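Zanus Learning
Home Materials Water Soil Machines Glossary
Search this site Go

We use cookies to remember your settings. Accept Manage choices

How cloth is made

Updated October 26, 2026

Cloth is a thin, flat material made from fibres. A fibre is a very fine strand, much longer than it is wide. The shirt you wear, the sheet on your bed and the towel in the bathroom are all cloth. Another word for cloth is fabric. On these pages the two words mean the same thing.

Where fibres come from

Fibres are put into two main groups: natural and man-made.

Natural fibres come from plants or animals. Cotton grows around the seeds of the cotton plant. Linen comes from the stem of a plant called flax. Wool is cut from sheep, and silk is made by the caterpillar of a moth when it spins its cocoon.

Man-made fibres are made in factories. Polyester and nylon are two common ones. They are kinds of plastic. The plastic is melted and pushed through a plate with very small holes, a bit like water through a shower head. The thin streams cool in air and become solid strands. Viscose is made in a different way. It starts as wood pulp, which is turned into a thick liquid with chemicals and then made solid again as a strand.

The label inside a garment lists the fibres in it. A label that says 100% cotton means that no other fibre was used for the main cloth. Many clothes are a blend, meaning two or more fibres mixed together. A blend of cotton and polyester dries faster than cotton alone and creases less.

From fibre to yarn

Most natural fibres are short. A cotton fibre is usually a few centimetres long at most, so it must be joined with many others before it is useful. This is done by spinning.

First the fibres are cleaned. Bits of leaf, seed and dust are taken out. Next they are combed by rollers covered in fine wire teeth, so that most of them point the same way. This step is called carding. It makes a loose, soft rope called a sliver (the first part can be said to rhyme with "dive" or with "give").

The sliver is then pulled thinner and twisted. Twisting presses the fibres against each other. The rubbing force between them, called friction, stops them from sliding apart. The finished strand is called yarn. More twist makes a firmer yarn. Less twist makes a softer and weaker one.

You can test this with a ball of cotton wool. Pull out a thin strip and tug it gently. It comes apart with almost no force. Pull out a second strip, twist it between your fingers many times in the same direction, and tug again. The twisted strip is harder to break.

How yarn is measured

Yarn is too thin and too soft to measure well with a ruler, so mills weigh it. One unit used for this is the tex. The tex number is the weight, in grams, of 1,000 metres of yarn. If 1,000 metres of yarn weighs 20 grams, it is a 20 tex yarn. A higher number means a heavier yarn.

Weaving

Weaving joins two sets of yarn at right angles. The yarns that run along the length of the cloth are called the warp. The yarns that run across it are called the weft. The machine that holds them is a loom.

On the loom, the warp yarns are stretched tight. Some are lifted and the others stay down, leaving a gap. The weft is carried through the gap from one side to the other. Then a part called the reed, which looks like a large comb, pushes the new row of weft firmly against the row before it. The lifted warp yarns change places with the lowered ones, and the weft goes through again.

There are three basic weaves:

Plain weave. The weft goes over one warp yarn and under the next. Bed sheets and handkerchiefs are often plain weave.

Twill weave. The weft goes over or under more than one warp yarn, and each row is moved along by one. This makes slanting lines on the surface. Denim is a twill.

Satin weave. Long stretches of yarn lie on top of the cloth without being crossed. The surface is smooth and shiny, but it catches on rough things more easily.

Knitting

Knitted cloth is made from loops. Each new loop is pulled through an older one. T-shirts, socks and jumpers are knitted.

Loops can change shape when they are pulled. A loop that is tall and narrow can become short and wide, then return to its first shape. For this reason a knitted sock stretches over your heel, while a plain woven handkerchief stretches very little unless you pull it from corner to corner.

Felt is neither woven nor knitted. Wool fibres have tiny scales on the outside. When they are made wet and warm, and are rubbed and pressed, the fibres tangle and lock together into a sheet.

Colouring the cloth

Most fibres are white, cream or brown before they are coloured. Colour is added with a dye. A dye is a substance that joins to the fibre, so that it does not simply wash away. Dye can be added to the loose fibre, to the yarn, to the cloth or to a finished garment. 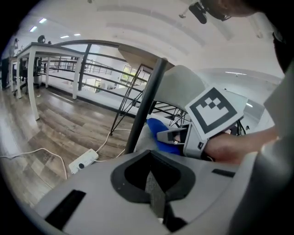
Bright blue fabric.

Blue was once a hard colour to make. For a very long time the main source in many parts of the world was indigo, from the leaves of certain plants. In northern Europe people used a plant called woad, which gives the same blue substance. Most indigo is now made from chemicals in factories.

Indigo does not dissolve in plain water. It has to be changed into another form first, and in this form the liquid looks yellow-green. Yarn is dipped into it and lifted out. Oxygen in the air then turns the dye back to blue inside and on the yarn. Several dips give a darker shade.

Not every dye works on every fibre. A dye that suits cotton may hardly colour polyester at all. When a blend is dyed, two kinds of dye may be needed, or one of the fibres will stay pale.

Finishing

Cloth straight from the loom can be stiff, uneven or a little dirty. The last steps are known as finishing. The cloth may be washed, stretched to an even width, pressed between rollers or brushed to raise a soft surface. Some cloth is treated so that water runs off it. Raincoat fabric is one kind.

Looking at cloth up close

You will need a magnifying glass, a ruler, a pencil, paper and a few scraps of old cloth. Ask an adult before cutting anything.

Put one scrap flat on a table under a good light. Look for straight yarns that cross each other, or for rows of loops. Write down "woven" or "knitted".

Pull the scrap gently along its length, then across it, then from corner to corner. Write down which direction stretched the most.

If the scrap is woven, mark a line one centimetre long with the pencil. Count the yarns that cross the line. Do the same in the other direction. The two numbers may be different.

Pull one yarn from the edge and untwist it. Look at the single fibres at the end.

Words used on this page

Blend: cloth or yarn with more than one kind of fibre.
Carding: combing fibres so that they lie the same way.
Dye: a substance that colours a fibre by joining to it.
Reed: the comb-like part of a loom.
Tex: the weight in grams of 1,000 metres of yarn.
Warp: yarns that run along the length of woven cloth.
Weft: yarns that run across it.

Next page: Why wool keeps you warm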